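Re: [practice] Draft 2 of the soft goods handling rules: comments before September

From: Zyanya Tapia
To: practice list
Date: July 31, 2024

I read the draft through twice and I'm still not on board. Quoting the parts I'm answering, trimmed a bit.

> The Civico group has now merged everyone's edits. Clause 4 says
> that a cloth-handling trial shall be logged as "grasped" once one
> finger is in contact with the item and the other is clear of it
> and free to close. Clause 7 says a towel held at both ends and
> off the table shall be logged as "presented". We think both are
> plain enough that any lab can apply them without training. Relov
> has tried the wording on 107 trials and had no complaints.

No complaints from whom? If the same people wrote the wording and did the logging, I'd expect them to get along with it fine. I'd like to hear from a lab that got the draft cold.

Clause 4 first. I don't see how contact from one finger can be called a grasp. Look at it from the wrist.

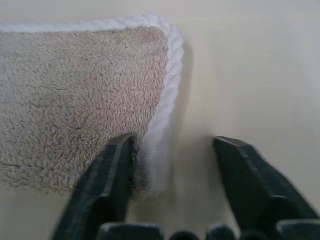

Left finger on the pile, right finger over bare table. "Grasped", according to clause 4.

Nothing is between those fingers except a bit of border and a lot of tabletop. Maybe the hand goes on to close on the corner, maybe it slides along and pushes the towel away. The rule gives you the same word for both. A person filling in the log at this point is making a guess about the next second, and the draft tells them to write the guess down as a result.

What I'd want instead is two entries. "Touch" when any finger meets the cloth. "Grasp" only when there is cloth between both fingers and they have closed on it. We wrote it up that way for Zaltolis and the forms got longer by one line. I know somebody will say labs won't fill in another line. Then they shouldn't be reporting grasp rates.

I'm also not happy that clause 4 says nothing about where on the item the contact is. Pile and ribbed border don't behave the same way under a fingertip. A hand that can manage a thick edge might do nothing useful on the flat part, and the draft would have us put them in one column.

> Clause 7 was the least controversial part. Two grippers, one
> item, both ends held. We don't see what there is to argue about.

Well, I'll argue. "Presented" is supposed to mean that the item is ready for whatever comes next, a fold or a hand-over or a look at the label. The draft checks none of that. It says nothing about sag, nothing about whether the item is open or doubled over, and nothing about how hard the arms are pulling.

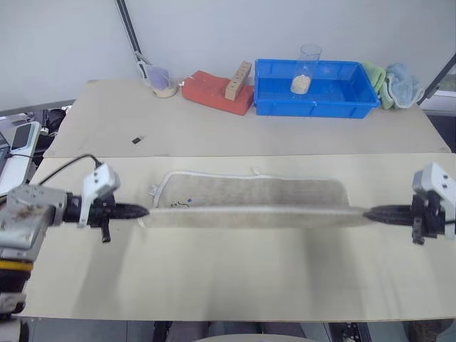
Under clause 7 a towel with its bottom half folded up gets the same tick as one hanging fully open, and if your next step is a fold then one of those is a head start and the other is a problem. The top edge can dip in the middle too. How much dip is too much? The draft doesn't say, and the Hầu people have been asking since the first round.

Pull worries me more. Taut looks good in a report, so labs will pull. I can't tell from a picture how much load is on a seam and neither can the person with the log sheet. If we want a limit it has to be a number read off the arms and written down, along with how it was read. If we can't agree on a number, say so in the text and leave the box blank. Don't let "taut" stand in for it.

The same goes for the work area. Clause 9 says the surface shall be "clear of unrelated items". Clear how far? The reach of both arms? The whole table? A tray with a cup in it and a couple of cloths at the back may be well out of the way for a towel stretch and right in the way for a swing to the side. Most of us keep things along the back of the table and always will. I'd sooner have a rule that gives a distance from the path of the arms than one we all sign and all ignore. And a loose cloth at the back matters more than a block, at least if there's a vision system picking out fabric, so I'd name cloths separately.

> If there are no objections on substance we'd like to close
> comments and go to a vote in September.

I object on substance. My list, so it can go in the tracker:

Clause 4: split touch from grasp, and record pile, border or corner.
Clause 7: say open or folded, set a limit for sag, and either give a figure for pull or drop the word taut.
Clause 9: replace "clear" with a distance, and treat loose fabric on its own.

I'd also like 20 trials logged by two labs separately, from the same recordings, before any vote. If they agree on nearly all of them using the draft as written, I'll withdraw the clause 4 comment. I don't expect to have to.

Zyanya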